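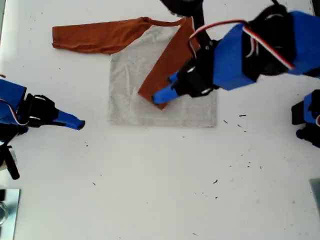 4.3 Drying flat on the Vordale rack

Use the flat setting for knitwear, jersey tops and any garment marked "dry flat" on its care label. The hanging rails are covered in section 4.2.

1. Spin the load at no more than 300 rpm.
2. Open both wings until the catches click. The mesh must be level before it is loaded.
3. Lay one garment on each tier. Smooth the body from the neck towards the hem and straighten the side seams.
4. Set the timer to 90 minutes and press Start. The fan runs on low for the first 17 minutes.
5. When the timer sounds, turn the garment over. Repeat step 4 if the cuffs or neckband are still damp.
6. Switch off at the wall before folding the wings.

Note: Sleeves may be laid across the body where the tier is too narrow. Allow one further cycle for the double layer.

Note: The Grudton mesh insert is sold separately and fits the upper tier only.

CAUTION: Do not cover the air inlet. The heater draws 2,000 W and must not be run from an extension lead.

CAUTION: Do not dry items that have been cleaned with solvent.

4.4 Cleaning the filter

Remove the filter monthly and rinse it under a cold tap. Refit it with the tab facing outwards.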